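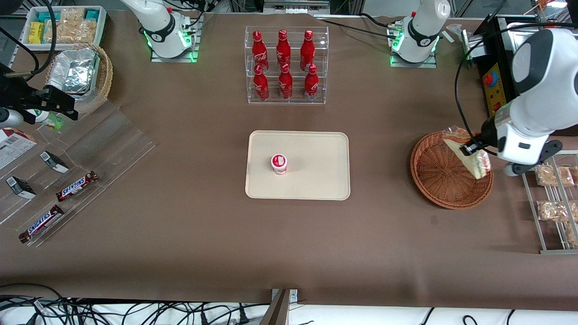 Un sandwich sous film au-dessus d'une corbeille tressée ; au second plan, un présentoir transparent et des bouteilles de Coca-Cola.

Haiyan Shi : « Un disque doit pouvoir se défendre sans son histoire »

L'album Murkuvura paraît en mars sur le label Ondau. Il s'agit du premier enregistrement de longue durée que la chanteuse et guitariste Haiyan Shi signe sous son seul nom, après deux disques publiés au sein du trio Dremesik. La direction des publications du label l'a reçue un jeudi, en fin de matinée, pour un entretien portant sur la composition, les séances d'enregistrement et la tournée qui accompagnera la sortie.

L'artiste tient d'abord à dissiper une attente. Murkuvura ne prolonge pas le travail du trio, dont les guitares saturées et les tempos rapides avaient établi la réputation. Les 7 titres du nouvel album s'inscrivent dans un registre de blues lent, porté par la voix grave de l'interprète et par un orgue dont la présence est presque constante. « Avec Dremesik, nous écrivions à trois, dans la même pièce, et la chanson qui l'emportait était souvent la plus bruyante, explique-t-elle. J'avais en réserve des morceaux qui n'auraient pas survécu à une répétition. Je les ai repris un à un, et j'ai constaté qu'ils avaient un tempo commun, à peu de chose près. »

Le titre de l'album, que plusieurs programmateurs ont demandé à voir traduit, n'appartient à aucune langue. Haiyan Shi l'a formé à partir de syllabes chantées sur une maquette, à l'endroit où les paroles manquaient encore. « Les musiciens appelaient la chanson ainsi pendant les séances. Quand j'ai enfin écrit un refrain, il était moins bon que les syllabes. Je les ai gardées pour la chanson, puis pour le disque. »

L'enregistrement s'est déroulé au studio Benedetti, dont la salle principale a été choisie pour son plancher et pour son piano droit. Les prises ont été réalisées en groupe, voix comprise, avec très peu d'ajouts ultérieurs. La chanteuse reconnaît que cette méthode a suscité des réserves au sein même de la formation. « Le batteur souhaitait un casque et un métronome. Je ne voulais ni l'un ni l'autre. Nous avons fait une journée selon sa méthode, une journée selon la mienne, puis nous avons écouté les deux bandes sans savoir laquelle passait. Il a choisi la mienne, mais il a demandé que le métronome soit conservé pour la quatrième chanson. Il avait raison, elle accélérait dans le pont. »

Interrogée sur la place de la guitare, très en retrait sur la première moitié du disque, elle répond sans détour. « Je joue toujours de la guitare, sur tous les morceaux. Simplement, au mixage, nous l'avons traitée comme une percussion. Les personnes qui attendent un solo devront patienter jusqu'à la cinquième plage. Il dure assez longtemps, et je n'en referai pas un de cette longueur. »

Cette cinquième plage, intitulée « La Digue », constitue de l'avis du label le sommet de l'album. Elle s'ouvre sur un motif d'orgue de deux notes, rejoint par une basse jouée à l'archet, et la voix n'intervient qu'au terme d'une longue introduction instrumentale. Haiyan Shi indique qu'une version abrégée avait été préparée pour la radio, puis écartée d'un commun accord. « On coupait l'introduction et la chanson devenait une plainte. Avec l'introduction, il me semble que c'est un récit. La radio passera un autre titre. »

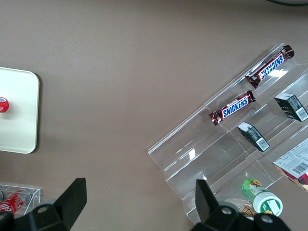
Barres Snickers sur un présentoir transparent à gradins.

Les textes, rédigés pour l'essentiel en français, abordent des sujets que l'artiste préfère ne pas commenter longuement. Il est question d'un déménagement, d'une route côtière fermée l'hiver, d'une voisine qui chante derrière une cloison. Deux chansons comportent des couplets en anglais. « Je ne cherche pas à atteindre un autre public. Certaines phrases me sont venues dans cette langue et, traduites, elles avaient une syllabe de trop. J'ai essayé pendant des semaines. Un disque doit pouvoir se défendre sans son histoire, et l'auditeur n'a pas à savoir quelle voisine chantait ni dans quel immeuble. »

La question des influences est accueillie avec davantage de prudence. Haiyan Shi dit avoir peu écouté de musique durant l'écriture, par crainte de l'imitation. Elle mentionne des enregistrements de chants de travail empruntés à une médiathèque, ainsi qu'une cassette de blues acoustique sans pochette, trouvée dans une voiture d'occasion, dont elle n'a jamais identifié l'interprète. « La première face est inaudible au bout de quelques minutes. J'ai appris le jeu au pouce sur ce qui restait. »

Le premier tirage en vinyle est limité à 500 exemplaires, dont 149 réservés à la vente lors des concerts. Ce choix relève du label et non de l'artiste, qui aurait souhaité une diffusion plus large. Elle s'en explique avec mesure : « On m'a présenté les coûts de pressage et j'ai compris la position d'Ondau. J'ai obtenu en échange que la pochette intérieure comporte l'intégralité des textes, dans un corps lisible. C'était important pour moi, parce que ma diction n'est pas toujours charitable envers les consonnes. » L'édition numérique sera disponible le même jour et comprendra le même programme, dans le même ordre.

Sur scène, la formation sera réduite à quatre musiciens. L'orgue sera remplacé par un instrument plus léger, et les parties de basse à l'archet seront confiées à un violoncelle. La première date se tiendra dans une salle de presque 80 places, configuration assise. Haiyan Shi avait demandé que les premiers concerts aient lieu dans des espaces de cette dimension. « Ce répertoire comporte des silences. Avec Dremesik, un silence signifiait qu'une corde avait cassé. J'ai besoin d'apprendre à les tenir devant des gens, et je préfère commencer par une salle où je peux voir le dernier rang. »

Quelques morceaux du trio figureront au programme, dans des arrangements nouveaux. L'artiste précise que ses deux anciens partenaires en ont été informés et qu'ils ont donné leur accord. La séparation, intervenue après la dernière tournée, s'est faite selon elle sans conflit. « Nous partageons toujours un local et une partie du matériel. Le seul différend porte sur un amplificateur que chacun pense avoir acheté. Il m'accompagnera pour cette tournée, et la discussion reprendra ensuite. »

Aucun second album n'est annoncé à ce jour. Haiyan Shi évoque des ébauches pour voix et piano, enregistrées au studio Benedetti en fin de séance, dont elle ignore encore si elles constituent des chansons achevées. Elle compte les réécouter après la tournée, avec l'organiste de Murkuvura, qui en a conservé la seule copie.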